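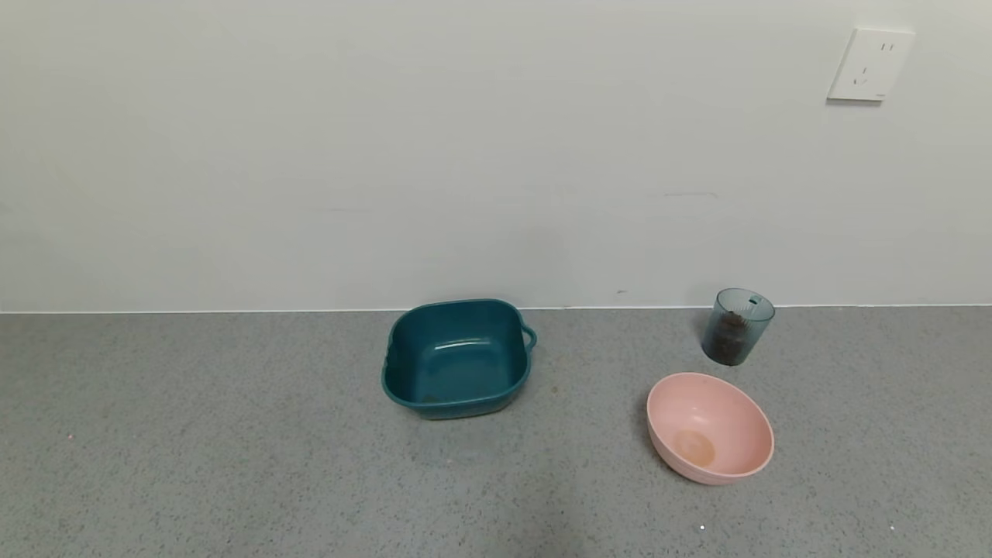
Home | Projects | Reports | Contact

Self-Catering Cottages in Cleltdale: How Listings Describe Distance and Group Size
Lotte Dekker, Tourism Studies, second-year project

1. Purpose

Visitors looking for a cottage in Cleltdale usually begin with two questions: how many people the place sleeps and how far it is from a town. I wanted to know if online listings answer these questions in a way that a guest can use.

2. Method

I collected 58 listings for self-catering properties in the valley. All of them gave Rilwood or Prurnine as the nearest town. For each one I wrote down the number of guests, the stated distance, and any note on beds. I then measured the road distance on a map from the property to the market square in the town named. Listings for campsites and hotels were left out.

I also phoned 11 owners and asked how they had worked out their figures.

3. Results

Stated distances were often shorter than road distances. The gap was largest on the east side of the valley, where the road goes up to the bridge and comes back down the other bank. Several owners told me the booking site had filled in the distance for them, and that it was a straight line between two postcodes. Most had never checked it.

Group size was less of a problem, but "sleeps" did not always mean beds. Some listings counted a sofa bed in the living room and some did not. In three cases the text and the table on the same page gave different numbers. I used the table.

Food was mentioned more than I expected. Bite, the café in Rilwood, came up in listings on both sides of the valley, sometimes as "nearby" when it was a long drive.

4. Limits

The listings were collected in October, when some owners take their pages down for the winter. A summer count would probably include more large farmhouses. I did not visit any of the properties or speak to guests.

5. Recommendations

Booking sites should give road distance and say so. Sofa beds should be listed separately from the main sleeping figure. Owners should be able to correct both numbers without calling the site.

Last updated: 15 Jul 2019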